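Semaan Table Interpreting Set for Two-Delegation Meetings

Wetora Conference Supply, Rullbridge
Page last updated: Tuesday, August 30, 2022

Home / Meeting Equipment / Interpreting / Portable Sets

If you have ever arranged a meeting between two delegations, you know how much of the day hangs on whether people can hear each other. The agenda may have gone back and forth between the two sides for weeks, the seating plan may have been redrawn the night before, and then the visiting delegation sits down, the host begins a welcome, and half the table is leaning toward a whispering interpreter who can't keep up. We have sat in the back of a good many of those rooms, and the Semaan is what we put together after listening to the protocol officers and interpreters who worked in them.

The Semaan is a portable interpreting set for bilateral talks, consular visits, trade missions, sister-city receptions and the smaller side meetings that go on around a big summit. It carries two language channels, one for each direction, and serves up to 40 listeners in the same room. Everything travels in one rolling case. You don't need a booth, and you don't need a technician on hand all day, although for a formal plenary we would still gently suggest you hire both.

How it works at the table

Each interpreter wears a light headset microphone and a belt transmitter. Delegates get a small receiver with a single earpiece that hooks over the ear, and they choose their channel with a slider on the side. We went back and forth on that slider for longer than we'd like to admit. Earlier sets had a button you pressed to step through the channels, and ministers would end up on the wrong one just as a statement was being read into the record. With the slider you can tell by touch which side you're on, without looking down.

The signal is encrypted from transmitter to receiver. It is suitable for the kind of closed conversation where both parties have agreed that nothing goes to the press until the joint statement is out. If your foreign ministry or security office has its own rules about wireless equipment in the room, please send them to us before you order, and we'll tell you plainly whether the Semaan meets them. For rooms where no radio is allowed at all, please look at the wired version further down.

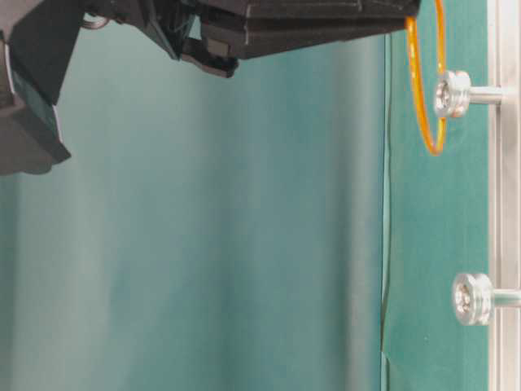 One buyer wrote to us after a port authority meeting that the set had done very well for the talks themselves, but that she wished we had warned her about the lunch. Her visitors wanted to keep their receivers on during the toasts, the interpreter had moved to the far end of the room, and the batteries she had planned to swap in the break never got swapped. She asked whether we could sell the spare battery tray separately.

We can, and we do now. The tray charges a full set of batteries while the first set is in use, and it fits in the lid of the case. We've also added a line about meals to the printed guide, and she was kind enough to read it over before it went in. Please do plan for the meal! A surprising amount of the real conversation between two governments, or two city halls for that matter, happens over coffee, and your interpreters will be needed there as much as at the table.

What comes in the case

Interpreter headsets with belt transmitters
Delegate receivers with over-ear earpieces
Charging base and power cord
Washable earpiece covers
Channel cards for the table, blank, with a marker
Printed quick guide in English, French and Spanish
Rolling case with lock and shoulder strap

The channel cards are blank on purpose. We used to print them with language names, and then we heard from a customer whose two parties did not agree on what one of the languages should be called. It was sorted out in the end, but not before the opening session had started late. Now you write in whatever wording both sides have accepted.

Range and room size

Around 99 feet in an open hall, and less where there are thick stone walls or a lot of people moving about. In an ordinary meeting room you won't come near the limit. If you are working in an old palace or a town hall with deep walls, try the set the evening before, with the doors closed the way they will be closed on the day. Do it while the interpreters are there, if you can get them – they will hear things that you and I won't.

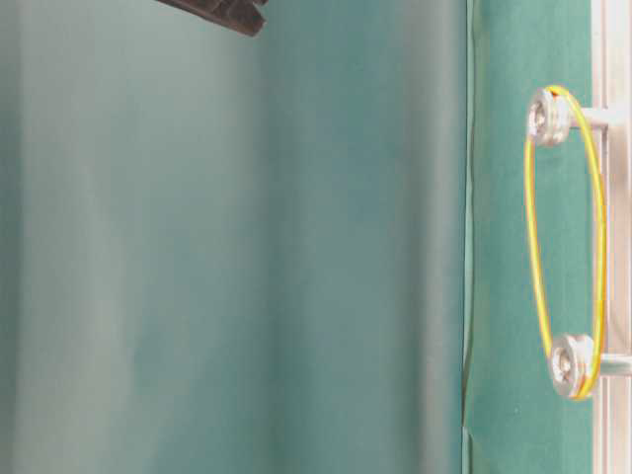
Wetora Meeting Equipment Catalog, page 2

Choosing between the Semaan and the Zolley

We are asked about this most weeks, so let me try to set it out fairly. The Zolley is our wired set. Delegates plug into a small box on the table, and the cable runs back to the interpreter's desk. It takes longer to lay out, it looks a little fussier under a tablecloth, and you can't walk around with it. On the other hand, there is no radio signal to worry about and no batteries to charge, and some ministries will accept nothing else for talks on borders, fisheries or defense.

The Semaan is the better choice when the visit moves. A typical February trade mission, say, might start in a council chamber, go on to a factory floor and finish in a hotel dining room, and the same receivers can go along the whole way. Many of our customers keep the Zolley for the negotiating table and rent a Semaan for everything else on the program.

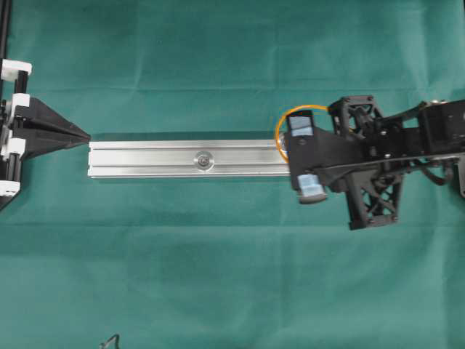 Renting is often the sensible way to begin. If you host a foreign delegation only now and then, a purchased set spends most of its life in a cupboard, and batteries don't care for that. We ship rental sets from Rullbridge so that they reach you with a full working day to spare, and the return label is already in the case. Please count on longer for deliveries abroad, as customs offices like to open anything with an antenna.

Care and cleaning

Wipe the receivers with a barely damp cloth and let them dry before they go back on the charging base. The earpiece covers can be washed by hand. Fresh covers for each delegation are a small courtesy that visitors do notice, and we sell them in packs.

Warranty and support

All purchased sets are covered for parts and labor from the date of delivery, and rental sets are checked between bookings. If something goes wrong on the day of your meeting, call the number on the inside of the lid and say that the talks are in session. You'll be put ahead of everyone else in line.

For a quote, tell us the languages, the number of seats on each side of the table, and whether the press will be let in for the opening remarks – that last one changes what we send you, as reporters generally need a feed of their own.

Related items: Zolley Wired Table Set, Spare Battery Tray, Press Feed Box, Earpiece Covers, Table Flag Bases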